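The Night Ueda Came Back

I was in the car park at Plotberg, eating a cheese roll out of the foil, when Ueda walked past me with his kit bag over the wrong shoulder. I noticed the shoulder before I noticed the man. He'd always carried it on the right, and the right was the one they'd cut open.

"Is there a game on?" he said.

I told him there was, last time I'd looked at the fixture list, and he laughed and kept going. That was it, the whole grand return. He'd been away 422 days (I know because Jona kept a tally in biro on the inside of the scorebox door, in bundles of five, like a prisoner) and all he got was me with pickle on my chin.

You have to understand what he was to us. Hollow had never had a proper pitcher before Ueda. We'd had lads who could throw hard and lads who could throw straight, and for one glorious season a postman who could do both until his second child came along. Then Nanami Koyama, who was managing us by then and frightened everybody, swapped our best young hitter for him. Our best one! Arnout Van der Linden, nineteen years old, who hit balls into the allotments so often that people there had started leaving them in a bucket by the gate. Off he went to Plotberg, and we got Ueda, and Ueda pitched twice before his shoulder went.

So there was some feeling about it. I'll leave it at that.

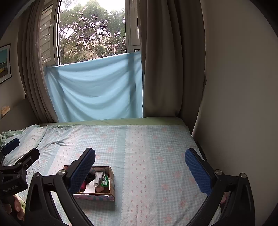

Open cardboard box on a bed, black gripper fingers in front

I followed him in, obviously. I had a whole roll left but I put it in my pocket.

The changing room went quiet when he ducked through the door. Jona was taping his wrist and just carried on taping, round and round, until he had a sort of club on the end of his arm. Then somebody said, "You've lost weight," and somebody else said, "You've not, have you?" and after that everyone was talking over each other and banging him on the back. On the left side, mind. We'd all had the same thought.

Nanami didn't get up. She was on the bench with the team sheet on her knee.

"How far are you throwing?" she said.

"Sixty feet. Bit more on a good day."

"Does it hurt?"

"It hurts after."

She wrote something down. I was sitting close enough to see it and it was only the date, 28 Jun 2020, which she'd already written once at the top of the page.

He didn't play, of course. He sat next to me in the dugout with a blanket over his arm and talked the whole way through, very low, about what he'd have thrown. Slow one here. Now inside. Now he's leaning, look, go away from him. By the fourth inning our lad on the mound had started glancing over between pitches, and Ueda would scratch his ear or he wouldn't, and we got nine outs like that with hardly a ball leaving the infield.

Then Arnout came up to bat. He'd filled out. He touched his helmet towards our dugout, and I honestly couldn't tell you if it was meant for us or for Ueda or whether it just itched.

"What would you throw him?" I said.

Ueda thought about it for a long time. The first pitch went by, then the second.

"I'd walk him," he said.

Arnout hit the third one over the fence and into the road, and we all stood up to see where it had gone — even Nanami. I found half a cheese roll in my pocket and gave it to Ueda, and he ate it left-handed.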